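Mon 25 May — Household Waste and Recycling, handout for session 11

Hello again. Today is all about soft plastics, the stuff most of us in Catstead still throw in the wrong bin (me included, until April!). If you missed last time, get the notes on glass from the shared folder first, as I'll be leaning on them.

## Film and bags

Film is light, takes up loads of space and wraps itself round the sorting machinery. I once watched the line at the Brirach depot stop twice in one morning while bags were cut off the rollers by hand. That's why so many councils won't take it at the kerb.
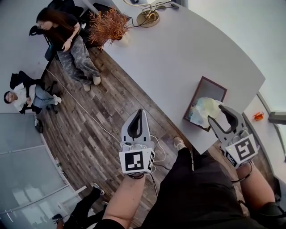
*Fig. 1. A crumpled plastic bag on a picture frame.*

Now for our local figures. The Rathjen estate survey went out to 4000 homes and 3496 sent the form back, a return of 87.4 per cent, and I'm still amazed. Of those, 35 per cent said they keep a bag of bags somewhere. I suspect the rest are fibbing.

Please remember that a survey tells you what people say they do. For what they really throw out you need a bin audit — gloves, scales, a strong stomach — and we'll come to that next week.
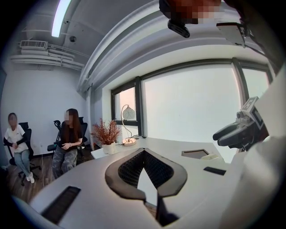
*Fig. 2. Black gripper jaws and a marker block with square patterns.*

## Words to know

- **Contamination:** anything in a load that shouldn't be there, such as food, nappies or the wrong plastic.
- **Bale:** sorted material squashed and strapped for sale. A dirty bale sells for less, or goes back to the sender. 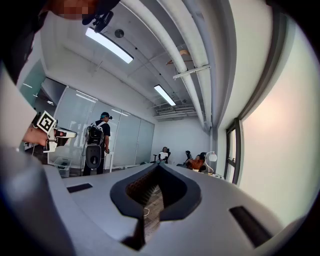
- **Residual waste:** whatever's left once the recycling and food have come out. Plain old rubbish, in other words.
- **Take-back scheme:** the shop collects what it sold you. Gindine has a bin by the tills, and I use it when I remember.

Don't learn these by heart. I'd much prefer you could explain each one to a neighbour over the fence. Bring one piece of film from your own kitchen next time, rinsed please!
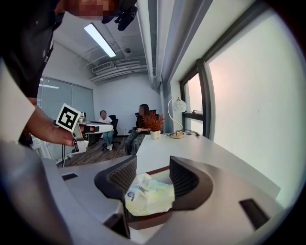
## To read before next week

Chapter 4 of the course pack, up to the table on bale prices. Skip the box on export rules, it's out of date and I'm rewriting it.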